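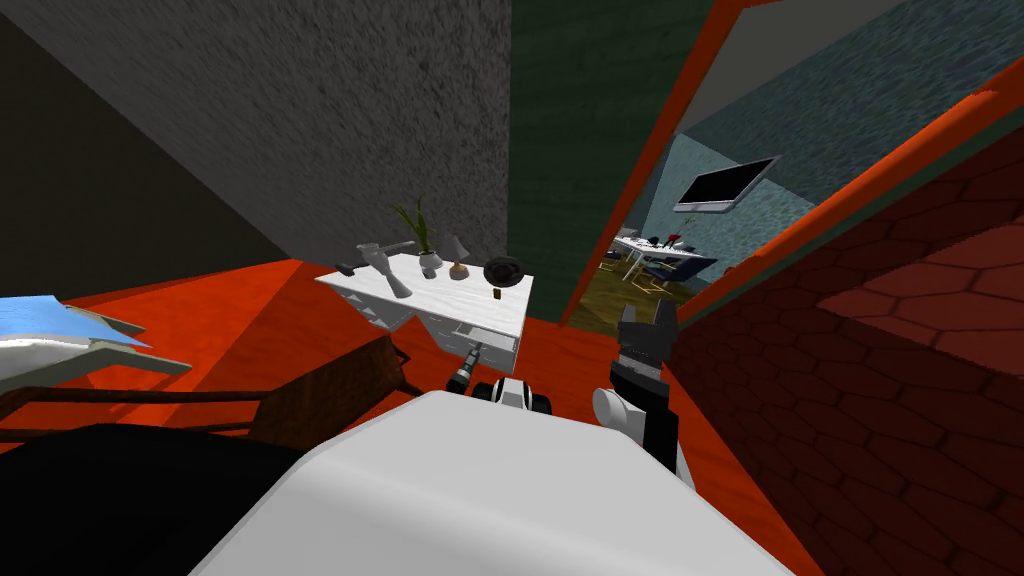

The first time I saw Celeste Arruda get dropped, she was eating a boiled potato. We were on the lower slopes of the climb out of Firnel, maybe a third of the field had already gone up the road, and she was chewing away with one hand on the bars like she was waiting for a bus. I passed her (I was in the press car, so don't be impressed). Two hours later she won the stage by 7 seconds.

I've been following bike racing for most of my adult life and I still can't explain riders like her. She doesn't attack much. She isn't light, and she hates descending in the rain and will tell anyone who asks. What she does is come back. You write her off on the second-to-last hill, go looking for a coffee, and when you get to the finish there she is, gray in the face and somehow third wheel.

The Arboleda stage race suits her because it's mean from the first day. Five stages, 408 miles, and hardly a flat road in the whole thing! This April the opener went north to Ekero in a crosswind that split the bunch into four groups before lunch. Celeste missed the front one. She missed the second one too, thanks to a flat tire and a slow wheel change, and her team director, Mesfin Kassa, spent the next hour on the radio telling her to save her legs and ride in with the others.

"I heard him," she told me that night. "I just had a different idea."

Her idea was to chase alone, from group to group, in the gutter, with sand blowing in her teeth. She caught the second bunch on the long drag after the feed zone and sat at the back of it for as long as it took to drink a bottle. Then off she went again. She made the lead group with 7 miles to go and finished ninth, and when she got off the bike her knees folded and a soigneur had to hold her up by the jersey.
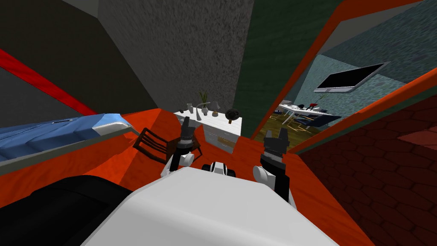
Mesfin was a racer himself, a pretty good one, until he broke his collarbone twice in one season and moved into the team car. He talks with his hands, even at the wheel, which makes for a lively afternoon in the passenger seat. When I asked him what separates Celeste from the other strong women in the field, he let go of everything and stuck both arms straight out in front of him, one on each side, matching as neatly as the two robot arms in the picture, with nothing in either hand. "This is what she has at the bottom of the last climb," he said. "Same as everybody. Nothing!" Then he grabbed the wheel again, thank goodness, and told me that most riders get to nothing and start thinking about dinner. Celeste gets there and looks around to see who else is suffering.

I thought about that on the fourth day, the big one, over the pass at Erbridge. She started it 50 seconds down on the leader. It had snowed up top overnight and the organizers had been out at dawn deciding whether to run the thing at all. They ran it. I stood by the barriers 500 yards below the summit with a borrowed umbrella and two retired guys who had brought a cowbell and a thermos of soup, and we shared the soup and took turns on the bell.

The leader came by first with two others, looking comfortable. Then a gap. Then a longer gap. One of the soup guys said that was that, and I'm sorry to say I agreed with him. And then around the bend came this big, rocking, ugly pedal stroke I'd know anywhere, elbows out, mouth wide open. She was all by herself again. I rang that bell so hard I hurt my wrist.

She hated the descent, of course. She told me later she sang to herself all the way down so she wouldn't think about the corners, and she refused to say which song. But she got to the bottom in one piece, caught the three leaders on the valley road and didn't take a single turn at the front for the rest of the day. They yelled at her about it. She ate a potato.

She won that stage, but she didn't win the race. The final time trial took care of that, and she ended up second overall. I found her afterward behind the team bus, sitting on an upturned crate with her shoes off, already arguing with Mesfin about next year's gearing.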